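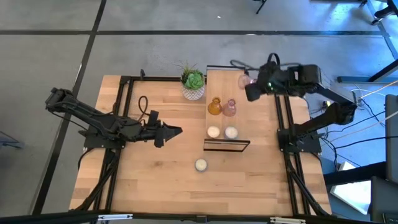
Shelf setting by remote control, 27 August 2019

Back on the leader arms today, me driving and Corinne keeping the log. The job is the one we've been calling Prilau: small decorative things go onto the raised board, vases toward the back, candles in front, plant off to the side. Sounds like nothing! It took me most of the morning to stop fumbling the little pink bottle (or vase, we argue about it). The glass is see-through enough that on the wrist view I lose the rim completely, so I've started lining up on the shoulder and closing slower than feels natural.

Things I want to remember:

- Lift straight up before swinging the right arm in. If I cut the corner I'm thinking about the amber vase the whole time, and the hesitation ends up in the recording.
- Left arm parks open over the planks while the right one works. Verna wants it parked in the same spot every time. I keep drifting toward the middle, sorry Verna.
- Candles by the glass, low down, never by the top.
- Third candle starts out forward on the bare wood, well away from the other two, so there's always one long carry per episode.

We're aiming for 200 good episodes before anyone trains anything. The June batch had over 3,000 on the old stacking job and half of them were me learning to drive, so I'd much sooner have fewer and cleaner ones. Juraj disagrees and has said so at length (he'd like 4,000, he's not the one with the sore thumb).

Tried Lucinda's trick of talking through each move out loud. Felt silly, but my pauses got shorter, and Corinne says the notes were easier to write up. Keeping it.

Still to do: retension the right leader's wrist, it sags when I let go. Ask Yolanda if the 25 runs from the Dirnmont visit use the same camera heights as ours. If they don't, I'd leave them out of the mix. Swap the plant and the vases in tomorrow's starting layout and see how badly I drive it.

2 min read
3 comments
Share 0
Search this notebook Go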